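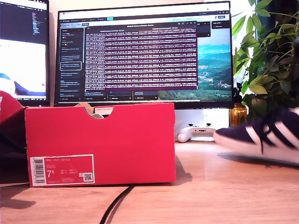
A red shoe box on my desk, lid off, label side out. Nike Court Royale, size 7.5.

Liltier: notes on shoe boxes, labels and what goes back in them

Hi! So this is the README for Liltier, my collection of notes and pictures about shoe boxes. Mostly the boxes. The shoes come into it too, but if you came for sneaker reviews you're going to be disappointed pretty fast.

It started as a folder on my own computer where I kept track of which pair was in which box, and it grew. Right now there are 373 entries, and one entry means one box. A single box can have several pictures, so the picture total is a lot higher: 3109 at last count. Last updated 2025-10-16.

What's in an entry

Each entry has a short text file and a folder of pictures. The text file is nothing fancy. I type it by hand with the box next to me, and it goes like this:

name – what the label says, copied letter for letter
size – the big number on the label, written as a decimal
box color – a plain word, like red, gray or orange
lid – attached, separate, or missing
insides – tissue, cardboard, stickers, little bags, whatever is in there
notes – anything I felt like saying

The name field gave me the most trouble. A lot of labels are printed in capitals and I used to tidy them up as I typed, then I'd search for something later and not find it because I'd tidied it two different ways. Now I keep the capitals. The red one at the top is NIKE COURT ROYALE in its file, all caps, and it stays that way.

Sizes are their own little headache. The half is often printed as a tiny raised 5 next to a big number, so the 7.5 on the red box is a large 7 with a small 5 floating up beside it. I write 7.5. If you're reading older entries and you see a 75 in the size field, that's me in July, typing too quickly, and I think I've fixed all of them but please shout if you find one. I only record the big size. The small columns of conversions are often too tiny to read in a picture and I got tired of squinting at them.

Barcodes and QR codes

I don't transcribe either one. Plenty of labels have both – a barcode up one side and a little square QR code in a corner – and I did try typing the barcode numbers for the first 46 boxes. It was miserable and I never once used them for anything! Those numbers are still in the old entries under a field called "code". New entries don't have the field, so if you're loading everything at once, expect it to be blank most of the time.

How I set a box up

I use whatever desk or table is free. Long side facing out, label showing, lid off if it comes off. Daylight when I can get it. I don't clear everything away first, so you'll see monitors, plants, the odd sneaker. I like it that way, and it makes the boxes much easier for me to remember than a white background would (I tried the white background for a weekend and every box looked like every other box).

Then I write down the insides before I take anything out. This is the bit I care about most. Once the tissue is out of a box, I have never managed to get it back the way it was, and I can't remember afterward whether the cardboard piece was under the paper or on top of it. If I can't tell whether something is card or stiff paper, I put "card or paper" and move on. There's no prize for guessing.

Finger cutouts get a mention in the notes when a box has one. I'm fond of the half-circle kind. You get a peek at the tissue and maybe the edge of a sticker without opening anything, and they're handy when a box is wedged between two others on a shelf.

The storage side

I was asked a couple of times how I keep the boxes themselves, so I've put it in here too. My shelves are a system called Etero, which I bought secondhand and which has slightly wrong-sized screws. I stack boxes six high at the most. Seven works for a while, and then the bottom one starts to bow and the lid won't sit flat again. Labels face out, always. Separate lids go under their own boxes while a pair is being worn, so an open box on the shelf tells me at a glance that the shoes are by the door.

Tissue stays in. I know people throw it away, and I used to, but it keeps the toes from getting scuffed and I like the crackle. Stickers I leave wherever they're stuck. The small packets of drying beads come out and go in a jar with a tight lid on a high shelf, well away from the cat.

Where the boxes came from

Mostly my own house, then friends, then a shoe repair place called Halilović that let me spend a few afternoons with their back shelf. Those entries have "halilovic" in the folder name, without the accent, since my backup drive gets grumpy about accents. They're some of my favorites. A lot of those boxes have been reused for other things, and the label says one shoe while the inside is laces and heel pads. For those I fill in the name from the label and put the real contents under insides, so don't assume the two match.

The folders are hosted by Ekasent, on their smallest plan. If the download crawls, that's why. Try it in the morning.

Things I know are wrong or missing

Colors are by eye. One of my reds could easily be your dark pink, and I've gone back and forth on a few of them. Later on I might add a second color word for the in-between ones.

There are far too many adult sizes and hardly any kids' boxes. Boot boxes are missing almost completely – they don't fit on my desk.

Some folders have the same box twice under two names, usually when I forgot I'd already done it. I've been merging these when I spot them. The merged one keeps the older folder name.

"Lid: missing" means I couldn't find a lid for that box. If it's just off and sitting somewhere nearby, it should say separate. A few early ones mix these up.

Using it

Go ahead and use the notes and the pictures for whatever you like, as long as you say they came from Liltier. If you print anything, I'd love to hear about it. A reader made a set of shelf tags from the text files, with just the name and the size on each, and I have them up on my own shelves now.

If you'd like to send in boxes of your own, copy the file called blank.txt, fill in what you can, and leave the rest empty. One folder per box, please, and keep the label readable in at least one picture. Check the background for mail with your address on it before you send. I'm slow to answer in the summer but I do get to everything.

Next up: a pile of sandal boxes, which are flatter than I expected and keep sliding off each other.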